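Notebook entry, Sorting and Storage Room, Bedmont building
2019-05-18
Entered by K. Czarnecka

Purpose of this entry: to record the present arrangement of the room, the state of the toy stock, and the decisions taken on storage. It replaces the loose notes kept on the back of the sign-out sheet, which should now be discarded.

1. Tables

Two tables remain in service. The front table is the working surface and has a covering of beige cardboard. The rear table is lighter in color, has a white top, and is used for holding items between tasks. It is to be kept against the wall side of the room so that the holding items stay within reach of whoever is at the front.

The cardboard covering was adopted at the start of May after the felt cover from Dolholm proved unsuitable. Small items caught on the felt, and lint collected on the soft toys. Cardboard gives a plain, even background and can be replaced at almost no cost. The present piece was cut from flat packing sheets left over from the Baran delivery. One corner had begun to lift by midmorning and was pressed down again. Replacement should be considered when the surface becomes soft or marked enough to interfere with the handling of small pieces.

Tape residue on the rear table was removed with warm water and dish soap. Solvent is not to be used on that surface. An earlier attempt left a dull patch near the back edge, recorded in the previous notebook.

2. Toy produce

The toy fruits and vegetables are held in a blue plastic tray on the rear table. The tray was chosen over the lidded box because contents can be checked at a glance and because the box lid was regularly mislaid. Full stock across the tray and the cupboard stands at 200 pieces under inventory line 1329. The tray is not intended to hold the full stock at one time.

Pieces are to be wiped with a damp cloth and dried before they go back in the cupboard. Two pieces were withdrawn during today's check on account of split seams. They have been placed in an envelope marked for repair and should not be returned to the tray until the seams have been glued and left overnight. 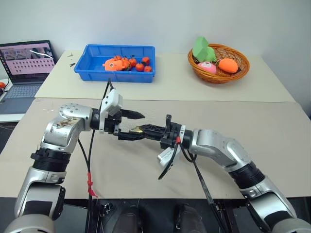
Soft toys continue to be kept apart from the hard pieces. When the two groups were stored together in April, the produce settled to the bottom of the container and the whole contents had to be turned out each time a small piece was wanted. Separate containers have resolved the difficulty, and the arrangement will stand.

3. Soft toys

The round woven wicker basket is assigned to the soft toys and to nothing else. It replaces the mesh bag, which lost its shape when partly filled. The basket should be loaded to the rim at most. Toys pressed in above that level tend to fall out when the basket is lifted, and lifting by the rim alone puts strain on the weave. Both hands should be placed underneath.

The washable toys, 36 in number, are to be laundered on the gentle cycle in the zippered bag and air dried on the rack in the corridor. Any toy with a stiffened base is to be cleaned by hand. The cloth labels supplied by Zistesora have faded after repeated washing and can no longer be relied on for identification. Colleagues should consult the printed list inside the cupboard door.

Query for the next entry: whether a second basket of the same type can be obtained. The supplier lists a slightly taller version, but the additional height would make it awkward to see what lies at the bottom. My preference is to wait for the original size.

4. Laptop and records

The laptop is kept at the left side of the tables, where it can be consulted without clearing anything away. Stock changes are to be entered when they occur. Several changes from the first half of May were entered together from memory, and at least one withdrawal was recorded twice. The duplicate line has been struck out and initialed.

Drinks are to remain on the windowsill. This applies to closed bottles as well.

5. Wall

No posters, charts or hooks are to be placed on the off-white wall behind the rear table. The request to mount a shelf there has been considered and declined for the present. Items stored above the table would have to be passed over the basket and tray, and the cupboard still has an unused lower shelf.

6. Outstanding

Glue for the split seams, to be drawn from general supplies.
Spare cardboard sheet, to be cut to the size of the front table and stored flat behind the cupboard.
Replacement cloth labels. Ask Zistesora whether a woven version is available.
Printed list inside the cupboard door, to be corrected for the two withdrawn pieces.

The cupboard key has been returned to the hook beside the corridor door. K.C.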